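Ticket 142: Fulasum label printer skips every other address when printing from Flellum
Status: Open, waiting on customer
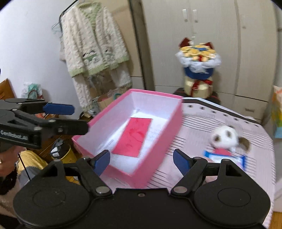
Satish Rodrigues
Customer Support, Isitz
13 May 2025

Hello again, and thank you so much for sticking with me through all of this! I know you have a whole stack of orders to get out the door and the last thing you want is another long message, but I'd like to write down where we are so neither of us has to scroll back.

What we know so far: single labels print fine. Batches from Flellum come out with a blank after each good one, and the job stops dead at label 60. Restarting the printer didn't help, and neither did the new roll (sorry about the wasted labels, I do feel bad about that one).

I ran your file on my desk printer this morning and got all 240 labels, no blanks. So your address list is fine, and I'm now looking hard at the Fakir driver. Version 2 stored the gap setting separately for batches, and the update seems to leave the old value behind.

Could you try this when you have a quiet moment?

Open Printer Settings, then Media.
Change Gap Type to Continuous, save, then change it back to Die Cut and save again.
Run Calibrate with the lid closed.
Print a batch of five.

If you still get blanks, send me the log from the Help menu and I'll pass it along to the driver folks. The next driver update is planned for June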